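Second-hand tableware in Lundbridge: where it comes from and where it goes

Student project report, Design and Society module

1. Background

This project looked at how crockery is passed on in Lundbridge once its first owner no longer wants it. We chose crockery because it lasts a long time, is cheap to buy new and is awkward to recycle. Ceramic cannot go in the glass bank, and in Lundbridge it is not collected with household recycling. Anything not given away or sold ends up in general waste.

We wanted to answer two questions. First, what share of donated crockery is sold again? Second, what do people look for when they buy a used plate or bowl instead of a new one?

2. Method

The work was done between February and May. We had two sources of information.

The first was the stock book at Hestard, a charity shop near the station that sells mostly kitchen goods. The manager let us copy the entries for a period of eight weeks. The book records each item on arrival, a short description, a price, and whether it was sold, passed to another shop or thrown out. Over the eight weeks it listed 2,038 items of crockery.

The second was a questionnaire, which we handed out at the Hestard till and at the Saengthong Street market. We received 146 completed forms. A further set came back with the second page blank and we left these out.

We also carried out 20 short interviews with people who had filled in the form and agreed to talk for longer. These took place in the shop or by telephone and lasted up to fifteen minutes.

3. The stock book

Plates made up the largest group, followed by mugs and cups, then bowls. Serving dishes and teapots were a small part of the total but took up a lot of shelf space. One bay at Hestard holds nothing but teapots and it hardly changed while we were visiting.

Bowls sold fastest. Most were gone within a week, whatever the colour or maker. Mugs were slower than we had expected, and staff told us that they receive far more than they can sell. Mugs with company names or dates on them are usually passed on straight away. Plates depended on whether they came as a set. Four matching dinner plates would sell within days, while single plates could stay on the shelf for a month before being marked down.

Chips and cracks were the main reason for throwing things out. The shop's rule is that anything with a chip on the rim goes in the bin, but a mark on the foot is allowed. We noticed that different staff applied this rule differently - one shift threw out hairline cracks and another priced them at half.

4. Mixed sets

Nearly half of the people we interviewed said they did not mind if their crockery did not match. Several said they preferred it. The usual pattern was to keep a few plain white plates and add smaller pieces in other colours when they came across them. White was described as safe, easy to replace and easy to put with other things.
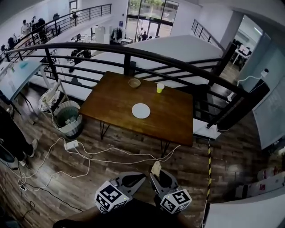 Figure 1. White plate, tan bowl and yellow cup on a wooden table.

Older respondents were more likely to want a full set. Some were trying to replace broken pieces from a pattern that is no longer made. Zanance, a pattern sold locally until the pottery closed, was mentioned more than any other. People looking for it visited the shop often and bought little else. One had left a list of missing pieces behind the till, with a telephone number.

5. The questionnaire

Price was the most common reason given for buying second-hand, which we expected. Size came next. Many people wrote that new dinner plates are too big for their cupboards or their dishwasher, and that older ones fit. We had not put size on the form as an option, so all of these answers were written in under "other". If we ran the survey again we would add it.

Concern about waste came third. It was chosen more often at the market than at the shop.

6. Problems with the work

Eight weeks is a short period and it included a school holiday, when donations went up. The stock book is filled in by hand and some descriptions were too brief to use. "Blue dish" could be a bowl or a serving plate, and we put these under "other".

Our forms only reached people who were already buying second-hand. We have nothing on those who never do.

7. Suggestions

We suggested to Hestard that single white plates be stacked together by size, so that buyers can make up their own set of four. The shop agreed to try this from June, using the lower half of the teapot bay. We also suggested a written note on cracks and chips, to be kept with the stock book.

A copy of the questionnaire and our tally sheets are in the appendix.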